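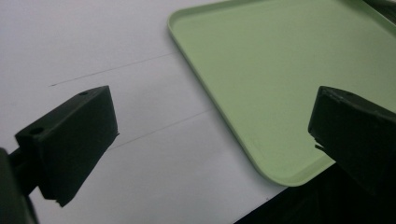
trillus_shed
How do you get pencil lines off a white benchtop without dulling the finish?

quartey77
Warm water, a drop of dish soap and a soft cloth, then a white eraser on whatever's left. I did my whole craft bench that way and it took 10 minutes.

brultex
Gotta disagree on the eraser – mine left a shiny patch! I go straight to bicarb paste, rub it in with a fingertip and rinse.

quartey77
Bicarb's gritty though, I wouldn't on a gloss colour. Maybe on matte.

trillus_shed
Mine's sort of in between. I rule lines so my plastic trays go back in the same spot (yes, I'm that person) and I keep changing my mind.

trornus
Use masking tape for your guides next time, it peels off in 2 seconds. Otherwise I'm with quartey77, soap first, and try it in a back corner.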